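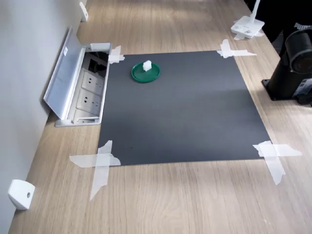 Žofie Kováčik asked whether you're driving the arm by remote or pushing it by hand, so I should have said - it's remote, with a controller and the wrist view on my laptop. We're teaching ours to pick up a little block and set it on a lid. I have 200 demos saved and the trained arm still stops short and dithers. Do I just need more?

Anežka Baláž

Mitiku Dinsa
Oh, I remember this stage so well! Before you record any more, watch the ones you have.
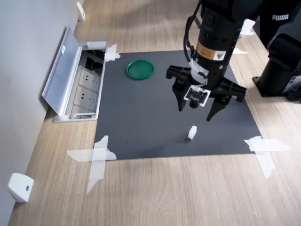
Mine were full of little pauses where I was making up my mind, and the arm learned every one of them (bless it). I threw out the worst, practiced for an evening without recording, and ended up with 307 I was happy with.
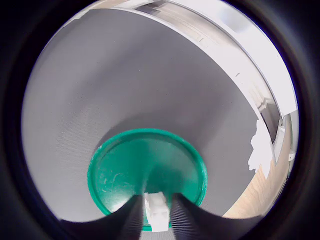 Closing on the block is usually the easy part. Where people hesitate is the trip over to the target. From the wrist, once the block is between the fingers, it overlaps part of the lid, so you're steering with some of your goal covered up. I'd keep the outside view open too and lean on that one for the last stretch - and try to let go the same way every time.

Riet Van Wijk
more demos. we did 2378
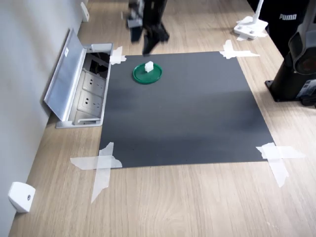
Štěpánka Halás wrote back under that to ask if those were all from one starting spot, and Riet said no, they moved the block every 4 runs.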